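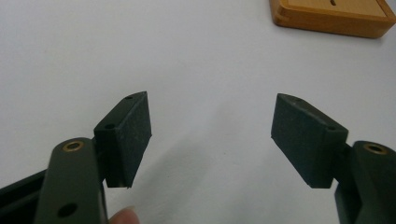
I spent most of a Monday teaching a robot to do something I could have finished myself before the coffee cooled, and I'm still not sure who was supposed to be learning.

The pitch from Tendeck, where Mortimer Begay got me in the door, goes like this. You don't program anything. You hold a gripper in your own hand, squeeze, move the thing from one spot to another, and let go. Do that enough times and the arm picks up the habit. "Enough times" is where I started asking questions. The goal for our one little task was 736 demonstrations. I managed 206 before my thumb gave out, and Mortimer threw away a fair number of those because I'd moved too fast or set something down crooked and nudged it straight. I thought the nudging was the smart part.

I'll give them the tool. It's easier than the remote control setup I tried last year, where you steer the arm from across the room and feel like you're picking up a grape with oven mitts. With the gripper in your hand you at least know where your own wrist is. Mabli Probert, who had the shift before mine, had a rhythm going and barely looked down.

But my hand isn't the robot's arm. I lean. I twist my elbow in ways no motor is going to copy, and when I miss I fix it without thinking. How much of that gets through? Mortimer says most of what matters does. He also said the arm was "pretty solid" on the task, and then I watched it try 3 times and get it once. Two of those tries were on a clean white table under nice even light — the kind of table I have never owned.

Their next project, Plurnero, is supposed to do kitchens. They have nearly 2158 recordings for it already and want more by November. I asked whether any came from a counter with mail and crumbs on it. Mortimer said that was on the list.

I said I'd come back once my thumb stops clicking.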